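Hercombe bench, gripper comparison, kit sorting

README, last touched 20th August

What this is: runs from trying two grippers (Brasetti, Trondard) on the same small-parts job. Motors, red round boards, wire harnesses. Bins to tray or tray to bins, depends on the run. 186 episodes, 17 thrown out for controller faults. Fixed camera only, wrist views to follow.

Arm reaching over the right-hand bins, gripper at the tray:
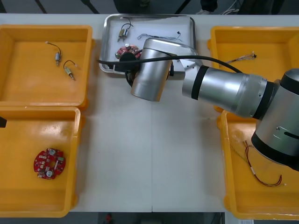
Known problems

- arm hides the right-hand bins for long stretches, don't trust part labels there
- thin leads snag. Trondard worse than Brasetti, no numbers yet
- motors roll if dropped from hight
- controller log clock drifts in the July runs, use the frame index

Layout is four yellow bins, steel tray in the middle. Start state varies, check the episode sheet befor comparing anything.
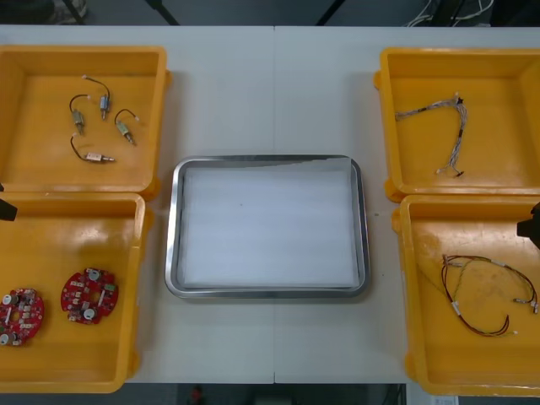

Tray with liner in, parts in all four bins.

Hordiienko controller settings are in config/. Speed cap 100 for both grippers, leave it.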